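Storko Support - Ticket history
Subject: Product photos upload but thumbnails stay blank
Status: Resolved
Priority: Normal
Opened by: Eusebio Bravo
Assigned to: Évan Millet
Opened: March 2024

Eusebio Bravo wrote:

Since the update to the gallery plugin, new photos upload without an error but the listing page shows a grey tile where the thumbnail should be. Full-size files open normally if I paste the address into the browser. Older listings are fine.

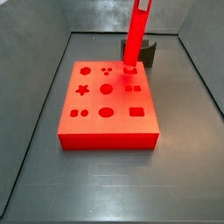
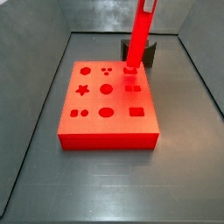
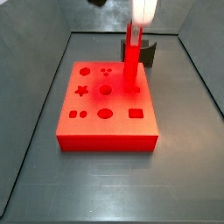 Shop runs on the Ruritz theme, hosted plan, image cache on. I have tried Firefox and Chrome, cleared both, same result. Also tried from my phone on mobile data.

Évan Millet replied:

Thanks. A few things to check before I look at the server side.

1. In Settings, Media, what is the value of "Largest upload dimension"?
2. Is the Kamata resizer listed as Active or Pending under Plugins?
3. Do you get the grey tile when logged out as well?

Please don't press "Rebuild all thumbnails" yet. It empties the job log and I would like to read it first.

Eusebio Bravo wrote:

1. 2,000
2. Active
3. Yes, logged in or out

I did press Rebuild once, yesterday, before opening the ticket. It went to 93 per cent and stayed there. I closed the tab after an hour.

Évan Millet replied:

That explains the gap in the log. Closing the tab does not stop the job. It is still marked as running on our side and holds the lock on the thumbnail folder, so any resize requested after it goes into the queue and waits. It does not explain the blank tiles you had before you pressed it, so there are two faults here.

I have cleared the stuck job. Please upload one new file to a draft listing and tell me what you see. Use a file name with no spaces or accents for this test.

Eusebio Bravo wrote:

Uploaded test1.jpg to a draft. Grey tile. Waited 15 minutes, reloaded, still grey. Right-click and "open image in new tab" gives a 404. The address ends in test1-thumb.webp.

Évan Millet replied:

The 404 is useful. The theme is asking for a WebP thumbnail and the resizer is writing a JPEG. From the log for your test file:

resize: start test1.jpg
resize: profile=thumb format=auto
resize: encoder webp not available, fallback jpeg
resize: wrote test1-thumb.jpg
resize: done

So the resize works. The fallback is silent, and the theme never hears about it. Older listings are fine because their thumbnails were made before the update, with the format fixed to JPEG, and the theme has those addresses stored.

Can you send the version numbers for the theme and the resizer? Both are at the bottom of the Plugins page. Also whether Nitallow is switched on. It rewrites image addresses and I want to rule it out.

Eusebio Bravo wrote:

Theme 8.2, resizer 8.0. Nitallow was on. I turned it off and reloaded, no change. Turned it back on after, we need it for the wholesale pages.

Évan Millet replied:

Those two versions don't match. Theme 8.2 expects resizer 8.2, which includes its own WebP encoder. The updater should have moved both. In your account the resizer is pinned, and the audit log shows the pin was set last November. Do you know of a reason for it?

Eusebio Bravo wrote:

Yes. We pinned it over the holidays so nothing would change during the busy weeks. I forgot it was there. Fine to remove.

Évan Millet replied:

Steps, in this order:

Remove the pin: Plugins, Kamata resizer, Version, set to "Follow theme".
Save, then wait for the status to go from Pending to Active.
Go to Settings, Media and set Thumbnail format to "WebP". Leave "Auto" alone for now, it still has the silent fallback.
Run "Rebuild missing only". Do not run "Rebuild all".
Clear the image cache.

If the rebuild stops partway, leave the tab open and reply here with the last line shown under Job details.

Eusebio Bravo wrote:

Done. Status took a few minutes to change. Rebuild finished with no errors. Thumbnails now show on the draft and on the shape sorter listing, logged in and out. The phone still had one grey tile until I closed the browser and opened it again.

Évan Millet replied:

The phone was holding the old 404 in its own cache - no action needed. Customers who visited while the tiles were blank may see the same until it expires.

I have filed the silent fallback as a defect against the resizer and linked this ticket to it. The pin warning is a separate request: a pinned plugin should be flagged when the theme moves ahead of it. No date for either.

Please delete test1.jpg and the draft when convenient.

Eusebio Bravo wrote:

Deleted. OK to close.

Ticket closed by Évan Millet
Resolution code: Version mismatch (plugin pinned)
Linked defects: 1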